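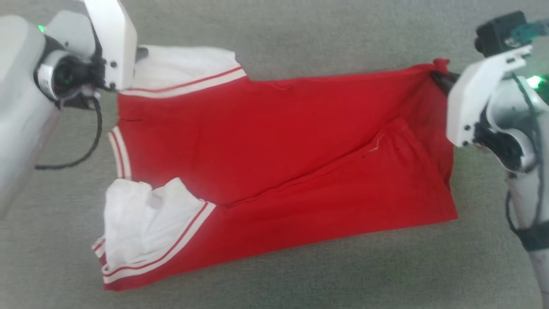
Lined red garment with striped rib trim, upper right corner lifted, lining showing at upper left.

Re: [garment-storage] Lining creep when folding lined cottons
From: Cameron Hinds
Date: January 9, 2018
To: garment-storage list
Cc: Huia Donnelly

Ankica Todorova wrote:

> We are repacking the Lennox stock into flat boxes before the move and I am
> having trouble with the lined pieces. The unlined ones fold and stay folded.
> The lined ones go into the box square and come out with the lining pushed to
> one side and a hard crease across the shell that was not there when we packed
> them. It is worst on anything with a ribbed edge.
>
> Current method: lay face up on the table, fold the sides in to the center,
> fold the bottom up, turn over, box. Tissue in the last fold only. Boxes are
> the shallow Gillance ones, stacked.
>
> Is this a folding problem or a box problem? I would prefer not to buy more
> boxes. Also, does anyone lay out on carpet? Jolene does and says it is
> better. I had always been told a hard smooth surface.
>
> Ankica

Ankica,

Mostly a folding problem. The box makes it worse, but changing the box alone will not fix it. I will take the points in the order you will meet them on the bench.

1. Surface

Jolene is right for lined pieces. On a smooth table the lower layer slides whenever the upper one is pulled, and the lining, being free along most of its length, goes wherever the shell drags it. A short, dense carpet has enough grip to hold the lower layer still while you work the upper one. We use gray low-pile offcuts at Randville, vacuumed before each session and covered with clean sheeting for anything older or fragile. Sturdy washable cottons go straight onto the pile.

Do not use loop pile with anything that has hooks or open knit. Otherwise the only real drawback is lint, which shows on dark linings and hardly at all on white ones.

2. Laying out

The red piece at the top of this message is a useful case: a bright red cotton-like shell, white interior, white ribbed trim with thin red stripes. One corner is pinched and lifted, and you can follow the slight diagonal folds running away from the grip. Those folds are the thing to look for. Tension from a single corner travels across the grain, and if you lower the corner and smooth by hand from there, you press the diagonals in instead of taking them out. In the box they set, and I suspect that is the crease you are finding.

The procedure I would follow:

Lift a corner only far enough to clear the surface.
Take the neighboring corner with the other hand before putting any tension on the cloth.
Draw the two corners apart along the edge until the edge is straight. Stop there. Ribbed trim will keep stretching after the shell has reached its length, and when you let go it pulls back and puckers everything next to it.
Lower both corners together.
Repeat on the opposite edge.
Smooth from the center outward with the flat of the hand, following the grain.

If one corner has to be held while you do something else, put a weight on the far corner first. A bag of washed sand in a cotton cover is enough. Ours are 400 grams each and that has been adequate for everything short of coats.

3. Lining

Turnbacks have to be dealt with before the first fold. Note the upper left on the same piece, where the red has folded back and the white lining lies exposed and crumpled. Flipping the shell over a patch like that hides it without flattening it. The lining stays bunched underneath, the box above presses on the lump, and the shell takes a crease around its outline. So:

Open the turned-back section fully, away from the body of the garment.
Flatten the lining by itself, out to its seam.
Bring the shell back over it in one movement, holding it at the trim.
Run a hand inside, if there is an opening, and check that the seam allowances lie the same way along their whole length.

The last step is the one people leave out when they are in a hurry. Huia went through the boxes that came back from Emo in October and logged 39 with shell creases. Almost all of them had a twisted seam allowance under the crease. She has the sheet if you want to compare it with yours.

4. Folding

Your sequence puts both side folds on top of each other at the center, with trim over trim. Ribbing is thicker than the shell, so you are building a ridge down the middle of the package and then folding across it. I would offset the side folds so that the trims lie next to each other with a gap between them. A gap of 2 inches is plenty. Then place the rolled tissue along the line of the cross fold before you bring the bottom up. Tissue goes in every fold on a lined garment, including the side folds. It should be rolled loosely enough that you can flatten it with one finger - a tight roll makes its own line in the cloth.

Do not turn the package over at the end. Turning it is when the lining shifts. Fold on a sheet of card or tissue large enough to lift by, and carry the whole thing to the box the same way up.

5. Box

The shallow Gillance box is acceptable at one lined garment per box, or one lined at the bottom and one unlined above it. Two lined pieces in the same box is too many, whatever the lid seems to say. Stack by weight, not by inventory number. I know this makes retrieval slower. We put the number on two sides of each box and stopped worrying about the order.

For scale, the Randville store holds 323 boxes at present and we have not replaced any for depth. So no, you should not need to buy different ones, though you may need more of the same if you have been doubling up.

6. Existing creases

For washable cottons, open the piece out, flatten the lining as in section 3, and leave it overnight under a damp press cloth with no weight on it. Keep steam away from striped rib until you have tested the stripe on the inside of a seam. Red next to white is the combination I trust least. Touch the inside with a damp white swab, wait, and look at the swab. If there is any color on it, leave the crease alone and repack with padding.

Mostafa Benmoussa posted a diagram of the offset side fold to this list some time ago. I could not find it in the archive under his name, so if he is still reading, would he please send it again? It explains section 4 better than I have.

Ankica, two questions back to you. Are the linings in the Lennox stock attached at the hem or hanging free? And are the creases running across the body or at an angle? If they are at an angle I would start with section 2 and leave the rest of your method as it is until you have tried a few.

Cameron

--
Cameron Hinds
Randville store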